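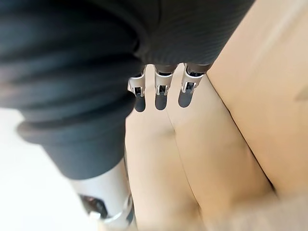

Call me when it can do the stairs, Eleni Zupan told me over the phone, and until then I'll straighten my own couch, thanks. I'd rung her to talk about tidy-up robots, and she had me laughing before I'd even found a pen. But I'd already promised Tokel a visit, so one afternoon in September off I went, fully ready to be bored by throw pillows.

Reader, I was not bored! I've fluffed cushions my whole life without giving it a thought. Now think about it from the machine's side. A mug has a handle and a cup has a rim, but a pillow has no fixed shape at all (grab it too low and you get a fistful of seat instead). Pacita Cruzado, my guide for the day, told me they'd logged 1482 cushion attempts over the summer and she still winces at some of them.
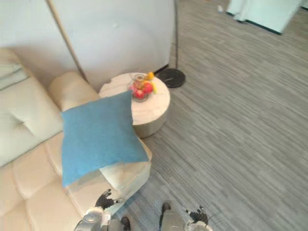 Issue 77

The blue one on the sofa is the kind I'd have set right with one slap on my way to the kitchen. For two arms it's a real puzzle: which corner, how hard, and what do you do about the white one underneath?

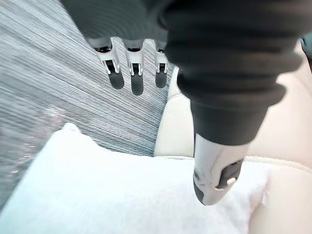 Fingers spread, thumb just over the white cushion.

So, can they do chores yet? Some, slowly, with Pacita standing close by. I'd let one loose on my living room while I made coffee, and I'd probably drink two cups. Eleni's stairs will have to wait.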